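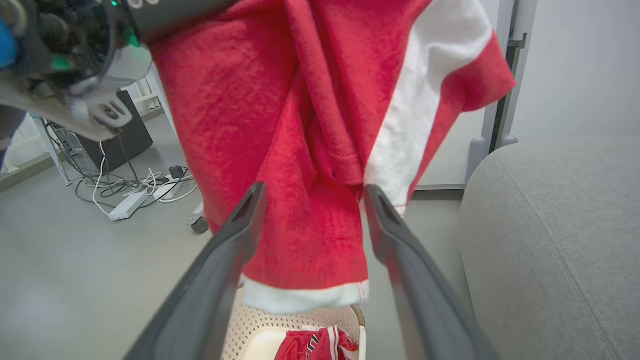
A red and white shirt from the Grernolthorpe sort, with more red underneath.

Grernolthorpe's old team shirts are finally getting sorted, and I went along in January to see how it's going. Short answer: there is a lot of red!

The club has 179 shirts to get through before the sale, and Kenta Oda has been keeping the list. He told me the plan is pretty simple. Good ones get folded and sold, worn ones go to Lullunis, the fabric workshop over on Karaca Street, to be cut up for bags and cushion covers. "I thought we'd be done in an afternoon," he said. That was 2 weeks ago.

I'm a bit soft on the one in the photo, with its wide white stripe and the white band at the hem (red stitching on the seam, too, which I love). The fabric has a slightly fuzzy look to it, and I'd wear it to the grocery store tomorrow if Kenta would let me jump the line. He won't. I asked twice.

Last year's sale brought in $900, and the club would like to beat that and put the money toward new nets. Doors open at 10 in the morning at the Isness hall, and it's cash only, so bring small bills. Kids' sizes will be on the table nearest the door.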